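The Bean Week

I was the worst of us at beans, and I'd like that written down before Hsin-yi tells it her way.

We were on the third floor at Warnside then, over the canal, in a room that smelt of warm plastic and somebody's oranges. Pao-chu Lai ran the lab. Hsin-yi Kong ran Pao-chu, mostly by email. I'd come over from Culalov in September with one good coat and a contract for 11 months, and my job was to be a pair of hands. I mean that quite literally. You picked up the grippers, one in each fist, and you did ordinary kitchen things with them, over and over, and the things you did went into Tai.

Tai was the model. I know you're not meant to talk about them like pets, but we all did. ("Tai's sulking." "Tai liked the sponges.") Tai had learned cups from us, and folding, and how to put a lid on, more or less. What Tai couldn't do was carry a pot with something in it. It would take hold beautifully, both sides, and then one arm would set off a hair before the other and the whole thing would tip.

"It's copying you," said Hsin-yi, the first morning.

"It's copying everyone."

"It's copying you more. You did 1591 of them."

I had, too. I'd been rather proud of that.

Her idea, and it was her idea, whatever the paper says, was that we'd been throwing away the wrong runs. We'd kept the clean lifts and binned all the wobbly ones, so Tai had never once watched a person save a pot that was going. It had no notion that you could. She wanted the wobbles back in. She wanted more of them, with the rescue left on the end, and she wanted them marked at the moment the hands noticed.

"How will you know when the hands notice?" Pao-chu asked.

"I'll watch the grip width. People squeeze."

"Do they?"

She looked at me. "He does."

So that was bean week. Soybeans, because they roll and don't stain, and because Pao-chu's aunt had sent a sack of them that none of us knew how to cook. I'd lift, and let one side lag, and catch it. Lift, lag, catch. It's harder than it sounds to spill something nearly, on purpose, 35 times before lunch! The first day I went over properly twice and we were finding beans in the keyboard tray till Christmas. My wrists ached so badly I had to hold my tea with both hands, and I squeezed the mug, and Hsin-yi saw me do it and wrote something in her notebook.

I'd get cross and she'd get quiet. Then she'd say, "Again, but worse," and I'd do it worse.

I still have one still from that week, off my left hand. I kept it on my phone for ages, where other people keep their dogs. 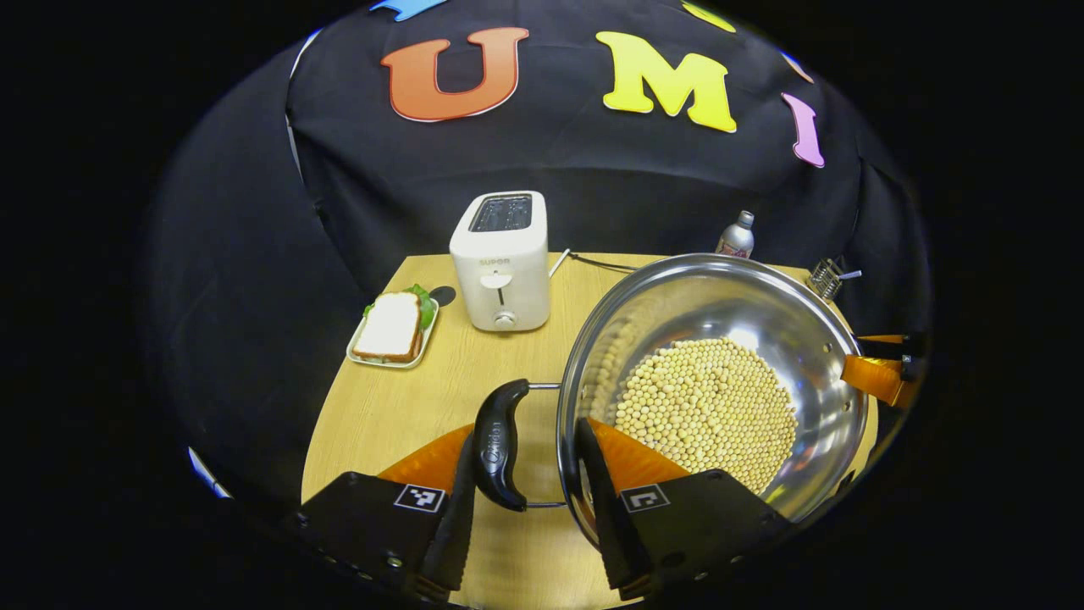

Bean week, third floor, Warnside.

Pao-chu didn't believe in it. She was nice about it, the way she was nice about my coat. She'd seen a group at Pernside try something like it with trays and get nothing but a robot that shook. "You'll teach it to be nervous," she said, and went off to a budget meeting, and Hsin-yi started the training anyway and slept under her desk.

They ran the test on November 25, 2021. I remember because it was my mum's birthday and I'd forgotten to ring. Two versions of Tai, old and new, same pot, same beans, and a finger's width of folded card under one side so it could never be quite level. The old one spilled and spilled. You'd hear that patter on the floor and Pao-chu would tick her sheet without looking up.

Then the new one. It took hold, it lifted, and the left arm lagged, exactly as mine does. I felt it in my own shoulder. The beans slid. And the fingers tightened, just a touch, and the right arm waited.

It waited for about a second. Then they went up together.

"Oh," said Pao-chu.

It didn't manage it every time, I should say. It dropped 2 that afternoon and one of those was a disaster. But she put her pen down for the rest of it, and at some point she'd pulled a chair up beside Hsin-yi's, and neither of them was writing anything.

I went out on the stairs and rang my mum. She asked what I'd done with my day and I said I'd watched somebody carry a pot. She asked who, and I had the door propped open with my foot, and I could hear it going again in there, the lift and the little pause, and Hsin-yi laughing.

"Bit hard to explain," I said. "Happy birthday. Did the parcel come?"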